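Rules for two arms at one table
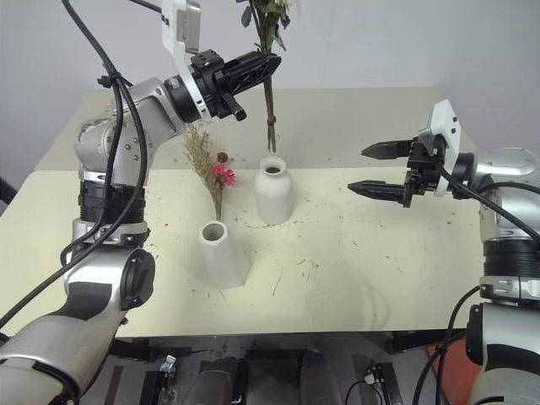 Photo: Lirkent

The safety lead at Lirkent keeps the rules for the two-arm stations on a single sheet taped inside the door. There are 8 of them. The first draft ran to several pages.

"People didn't read it," she says. "They read this one."

We talked on a Thursday, between shifts. The station we discussed handles flowers and vases, work she picked because stems bend and ceramic breaks.

The first rule covers who may be near the table. When the arms are powered, one operator is in charge, and that person has a hand near the stop button. Anyone else stays behind the line on the floor. "If two people think they're in charge, you stop and sort it out," she says.

Speed comes next. Arms sharing a table run at a reduced setting until a task has been repeated 1000 times without a stop. Her colleagues at the Sesa site wanted a lower number. She didn't agree, and the two sites still differ.

Cables get a rule of their own. Each arm is moved through its full reach before work starts, and the operator watches the cable the whole way. "A loop that's fine with the arm folded can catch when it stretches out. You look at the elbow and you look at the wrist."

What about mess? Dried flowers drop seeds and bits of twig all over the table, and she does not ask for a spotless surface. The rule says to clear it between runs and never during one. Nobody reaches in to brush off crumbs with the power on.

Her log for last year lists 368 stops, 89 of them called by a person. She would like the second figure to be higher. "I don't want anybody waiting to be sure. Press it, then we talk."

Operators write down each stop before restarting, even if the cause seems minor. A broken vase goes in the same log.

The sheet is due for review in December. She expects to change the wording on grippers, where the current text says only to check the fingers for damage. The Sesa team has asked for a photo of a worn finger next to a good one, and she plans to add it.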